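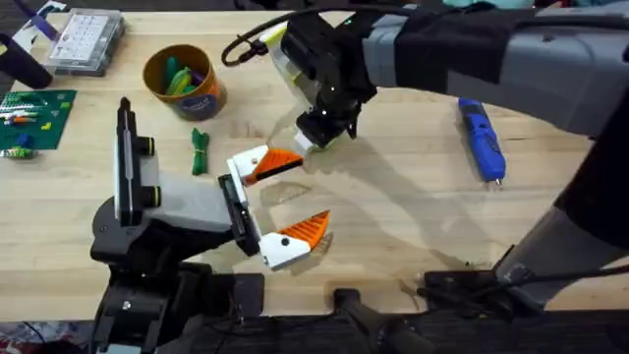
Bench Assistant, part-time, Todthorpe

Ornia is hiring a bench assistant for its Todthorpe workroom. The job is table work. You set small objects out on a wooden tabletop, clear them away at the end of each run, and put them back on the right shelf.

Duties
Lay out the tabletop from a printed sheet
Wipe down the wood between sets
Check items in and out of the Rieger storage racks
Note anything chipped or missing in the log
Keep cables on the floor clear of the walkway

Hours are 10 a week, split over 3 mornings. The position runs through November and may be extended.

You should be able to stand for most of a shift and lift a full storage bin. Neat handwriting helps. No experience is needed and we train on site. Closed-toe shoes are required.

To apply, send a resume and a short note to the Ornia front office, Todthorpe, by 2022-06-13. Put "bench assistant" in the subject line and list the mornings you can work. Parking is free behind the building.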